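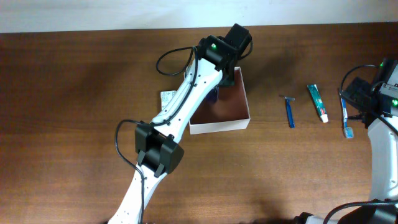 Figure 1. White arm with black gripper at the wooden table.

Short Draws at the Washroom Taps, Pengate House
Project report, Building Services course
Dindo Panganiban, Shiela Manalastas, Edit Orbán
Supervisor: Glykeria Mitsotakis-Vlachou

Purpose

The hot water pipes at Pengate House run a long way from the heater to the upper washrooms. When a tap is opened for a short time, the water standing in the pipe comes out first and the user may close the tap before any hot water arrives. The heat put into the water behind it is then lost through the pipe wall. The project set out to measure how often this happens and whether a smaller pipe would reduce it.

Setup

Two washrooms were fitted with Ereck flow meters on the hot branch, with a temperature probe strapped to the pipe directly under each basin. Readings were stored on a Dong logger in the riser cupboard. The meters were checked against a measuring jug before installation and again at the end.

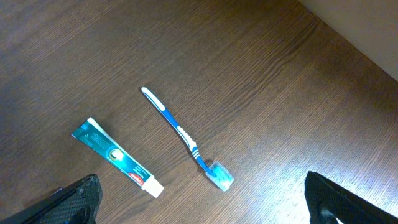
Draws were sorted by length and by the highest temperature reached at the basin. A draw was called short if the tap closed before the probe reading leveled off. The meter cannot tell what the water is for, so residents were asked to keep a paper log next to the basin. Tasks that need only a toothbrush and a tube of toothpaste, side by side as shown, were entered as brushing; shaving and face washing had their own columns. The log was used only to label draws and played no part in the volume figures.

Results

The logger stored 1,584 draws during November. Most were short by the definition given. Draws labeled as brushing lasted up to 20 seconds and almost never reached a steady temperature. Morning draws followed each other closely and gained from water already warmed in the pipe.

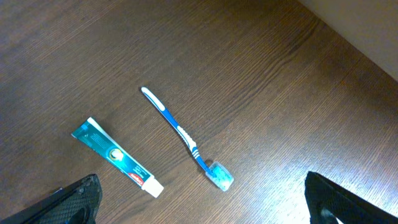
Last modified: 2020-11-14

Sources of error

One probe came loose and read low until it was strapped on again. Those readings were removed. The paper log was filled in unevenly, and unlabeled draws were left out of the comparison by task. Adalberto Sampaio of the Pundness plumbing workshop also pointed out that the check valve on the lower branch leaks slightly, which would add

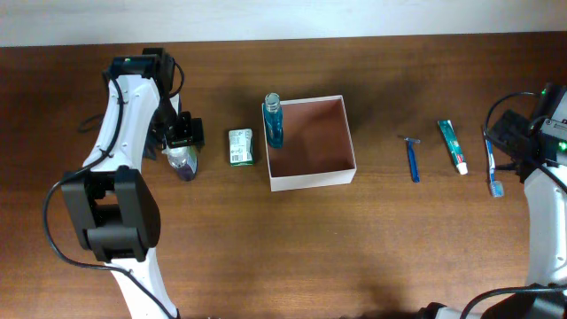
a small flow at night that the meter records as a draw. We filtered these out by setting a minimum flow rate.

Further work

A smaller branch pipe should be tried in one washroom with the other left unchanged. Pressure at the upper basin needs to be measured first, with both showers running.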